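These are my notes for the second session, the one on donation drives. I talk fast and skip around, so I typed them up for anybody who'd like to stop scribbling and just listen. Last revised 26 June 2022.

## Where we left off

Last time we looked at why a company or a school would bother holding a drive at all when it could simply write a check to the pantry. I still think the check is usually the better gift, pound for pound, and I'll keep saying so. But a drive brings in people who would never have written the check, and some of them stick around for years. So let's assume you've decided to hold one and you want it to go well.

## Ask the pantry first

Please, please call before you print a flyer! The Linley drive is the case I always bring out. They ran a lovely campaign for canned vegetables, and the pantry they'd picked already had shelves full of green beans and was desperate for cooking oil and baby formula. One phone call in the planning stage would have fixed it.

Things I'd want to know from that call:

- what they run out of first
- what they can't take (glass, home-canned food, anything opened)
- when somebody is there to receive a delivery, and whether there's a loading dock
- how they want it sorted, if they want it sorted at all

That last one surprises people. Some pantries have their own system and will undo every bit of your sorting, so you may as well save yourself the evening.

## Setting a goal

I like a goal you can say in one breath. Kutton went with 138 boxes and put the number on everything, the posters and the email signatures and even the lunch menus. They ended up with 134. Was that a failure? I had a long argument with last year's class over this (they mostly said yes, which I found a bit harsh). The pantry was thrilled. What I'd take from it is that a goal you nearly hit gives you a good story for the thank-you letter, as long as you tell it straight and don't round up.

Count boxes or count pounds, but pick one before you start. Horico switched halfway through, and to this day they can't compare that drive with the one they held the following August.

## How long should it run?

Shorter than you think. Interest is high at the start and high again right before the end, and the middle is a desert. I've seen drives stretch up to 30 days and the bins in the lobby just turn into furniture. People stop seeing them. My own preference is 2 weeks, with a reminder in the middle and a loud final push.

If you have to go longer, give people something new to look at. Swap the wanted item, move the bins, let one department challenge another. Competitions work really well, though watch out for the team that sends one person to the warehouse store with a credit card and wins everything. Contreras got around this by scoring on how many people took part, so a single jar of peanut butter from a new donor was worth more than a whole pallet from an old one. I think that's a great rule and I wish more places would copy it.

## Clothing and linens

We'll do this properly next session, but since most of you asked, a few quick points. Wash everything. Fold it, don't ball it up. Towels, sheets and blankets are wanted nearly everywhere, including at animal shelters, who'll happily take the frayed ones.

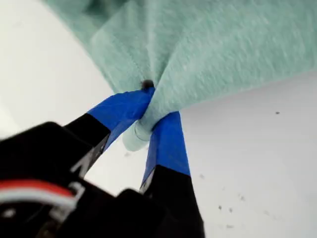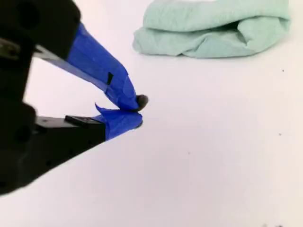
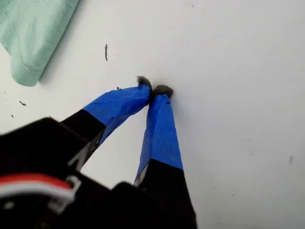
Coats are the exception to my "keep it short" rule. Folks need time to dig through closets, and the kids have to try on last winter's before anyone knows what's been outgrown. Start early, before the first cold snap, and check the pockets. I once handed over a parka with my own spare house key in it and had to go back and ask for it, very red in the face.

## Before next time

Pick a local group that collects goods of any kind and find its wish list. Then write half a page on how you'd change our sample flyer to match it. Don't worry about making it pretty, I'm reading for whether you asked for the right stuff. Bring a copy to share, and if you've got an old flyer from a drive you worked on yourself, bring that too, good or bad. The bad ones are more fun to take apart.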